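The Orange Block at Menzies: A Gallery

Everyone who has worked at Menzies has an opinion about the orange block. Visitors get theirs within a minute of coming through the door, usually before they have put their bags down. New tenants hold out until about the second coffee.

It came with the lease. The previous tenants, a lighting firm called Flallell, painted it in March of their last year here, when they must already have known they were leaving. Morag Baxter, who took over the keys from them, asked at the time whether it could be put back to white and was told the color was "part of the fit-out." We have been part of the fit-out ever since.

This page is for people who keep asking what they're being told to meet next to. Click on either picture for the larger size, if you feel you need more orange.

The broad side

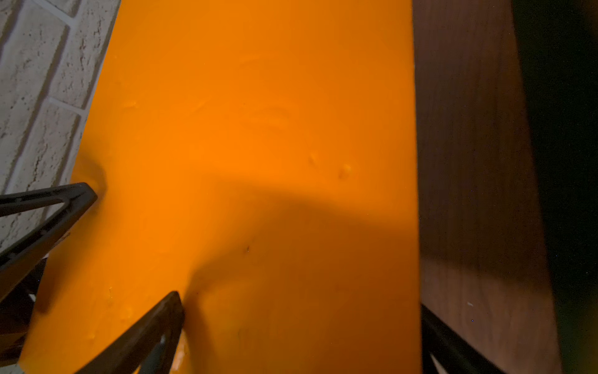
Hamish Cowie has spent more time than the rest of us thinking about what was used on this thing, and his theory is a cheap roller, a hurry, and leftover paint from another job. I used to argue with him. Then I had a desk facing it for a whole winter and came around. From across the room it passes for a nice flat matte orange, very confident, the sort of color you see in magazines next to one chair. Get up close and there are ridges, little bumps, and soft waves in it like a badly made bed. The white brick next to it is much rougher, of course, and gets compliments all day long. Brick is allowed to be rough. I have stopped trying to work out the rules.

We had a quote once to have it smoothed down and redone properly. The number was 2,000, and the meeting moved on to the next item so fast that I don't think it made it into the notes.

A word on matching the color

You can't. I mention it for the next person who plans to spend their lunch hour trying. We have bought tester pots of the following and put them on scraps of card:

Trorkberg "Harvest": too yellow. Looked like mustard by four in the afternoon.

Trorkberg "Kiln": very close in the can, and a kind of salmon once it was out of it.

Wudel "Signal": close enough that Morag got excited and ordered the big size. It was a different orange when it came. She swears the label was the same. The big size is still under the sink if anybody has a shed.

The one Hamish mixed himself: we don't discuss it, and the spoon had to be thrown away.

Part of the trouble is that the block won't settle on one color either. Whoever holds the card up to the bright side comes back with a completely different answer from whoever holds it up to the side in the shade, where it goes brownish, like tea with something wrong with it. They will both be sure. Leave them to it.

The corner

Every office has a spot where things get bumped, and ours has been bumped with flair. My own contribution was a filing cabinet on a dolly. Hamish's was a bicycle, which he says was "leaning." The rest is chairs, boxes, and one very wide birthday cake, which survived.

The chips run down the edge in a thin ragged line and show something whitish underneath, so for a while there was a rumor that the block had been white all along and only needed to be peeled. A former intern tested this with a thumbnail one afternoon and got nowhere at all. Whatever else you say about the Flallell paint job, it holds on. The dents and drips on the face beside it are less dramatic, but there's one I've grown fond of, and I won't say which. 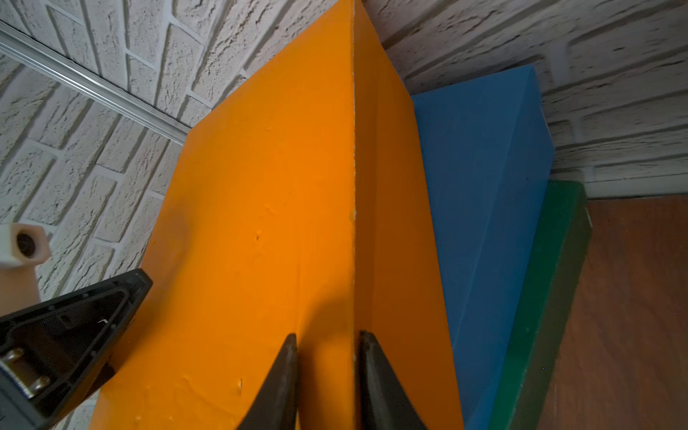
Things people have suggested

A corner guard. Priced at 40 for the clear plastic kind and 100 for the metal. We chose the clear plastic kind, and it has been "on order" for long enough to count as a tradition.

White paint. Comes up every spring and is voted down by the same people who complain about the orange. I am one of them.

A mural. No.

A plant in front of it. Tried. The plant was fine, but it looked like a pumpkin display and strangers kept asking if we were doing something for Halloween.

A framed print. Hamish offered one of his own photographs, for which he was asking 200. It's hanging at his house.

If you have pictures of the block from the Flallell years, or you know what the orange is called, Morag would like to hear from you. Leave a note at the front desk. Go straight past the orange and turn left.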